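Unit 4 handout: looking after the hand-held gripper
Household Handling course, Varela workshop
Prepared by Marisol Huerta, with bench notes from Benedikt Bühler

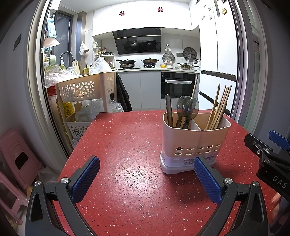
Read this before your first session with the tool. You will be signing out one gripper per pair, and the pair is responsible for its condition until it goes back in the case. Most of what follows is cleaning and checking. You should not need to open the body of the tool at all in this unit.

What you are looking after

The gripper has two black arms, each ending in a blue textured finger pad. The arms turn on pivot screws, two of which you can see below the pads when you hold the tool in the working position. The pads are wear parts. The arms and screws are not, and if either is damaged the tool comes out of service.

A camera on the tool records what the pads are doing. We will use the recordings in Unit 5, so a dirty lens or a crooked pad this month becomes a problem in somebody's data next month.

Before a session

Wipe both pads with a damp lint-free cloth and let them dry. Plain water is enough for most kitchen work. If there is cooking oil on the texture, use one drop of dish soap, then wipe again with clean water. Do not use methylated spirits on the pads. It's fine on the metal parts.

Clean the lens with the cloth in the small pouch. Keep that cloth for the lens only.

Open and close the gripper slowly 16 times with nothing between the pads. You are feeling for a catch or a gritty patch. Both arms should move together and the pads should meet flat along their full length. Hold it up to a window or a lamp and look for light between them.

Try each pivot screw with your fingertips. A screw that turns by hand is loose. Tighten it with the driver from the case until it stops, then back it off slightly and test the movement again. Over-tightened screws are the most common fault we see, and they make the arms drag.

Setting up at the counter

Clear enough bench to work without reaching over the objects. A patterned or speckled counter is fine, but watch for glare from ceiling lights and move yourself or the objects if it falls right where you are picking.

Thin utensils are harder on the pads than boxes or cups. Chopsticks press on a very narrow strip of the texture, and students tend to squeeze harder than they need to. Close until the stick stops slipping and hold there. When lifting from a caddy, come up straight. Pulling sideways against the rim twists the pad on its arm, and after enough of that the pads no longer meet flat.

If two grippers are in use at the same counter, agree who moves first. Knocking them together can shift a pad without either of you noticing. Stop and repeat the light test after any knock.

Changing a pad

Change pads as a set, left and right together. The usual limit for this course is 300 grasps on thin objects, or sooner if the texture has gone smooth or an edge is lifting.

1. Lay the tool on the foam mat with the pads facing up.
2. Ease each old pad off from the tip end. No blades.
3. Clean the seat on the arm and let it dry.
4. Press the new pad on and hold it for a slow count of 16.
5. Do the light test, then the open and close test.
6. Write the change in the log with your initials.

Spare pads are in the drawer marked Trulska. Take one set. If the drawer is down to 3 sets, tell Fidelina Pacheco so she can order more.

The log

Each tool has its own page. Record the grasp count at the start and finish, any screw you adjusted, and any pad change. Last term's oldest tool finished on 3,213 grasps with its original arms, and its page is pinned up by the sink if you want to see how a full record looks.

For next class

Bring your log page and one worn pad if you have changed a set. Read the first half of the Vomdale notes on pivot wear. Estrella Salinas will take the practical check, which covers the light test, screw adjustment and a full pad change.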